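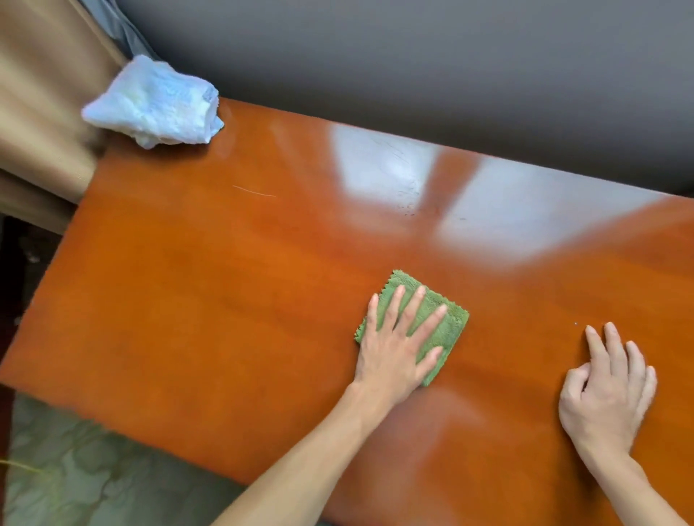

4.2 Failure during table wiping

The most serious fault in our trials appeared in the wiping task. The policy was trained on demonstrations by Huệ Đinh and Nghĩa Lương, who wiped a glossy wooden surface with a green cloth while a white cloth stayed within reach (Figure 3). On the Orier arm, the same policy pressed too hard in 18 of 90 runs. In two of them the force limit was reached and the arm stopped with the cloth under the gripper.

We first suspected the wrist sensor, but its calibration was correct. The logs of Retent, our recording tool, show that the errors came mostly when a strong reflection lay on the varnish. The depth estimate then placed the surface lower than it was – by over 2 cm in the worst run – and the controller continued to push down.

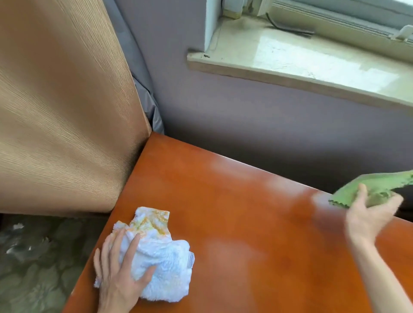 A second weakness was the choice of cloth. When both cloths were close to the arm, the policy sometimes changed its target in the middle of a stroke, and the force was not reduced before the change. Ánh Đồng repeated these runs in October with the blinds closed. The wrong target was still selected, so we treat this as a separate fault.

Until both faults are corrected, we keep a lower force limit and one person stays at the stop button during each run.

Figure 3. Wiping demonstrations used for training.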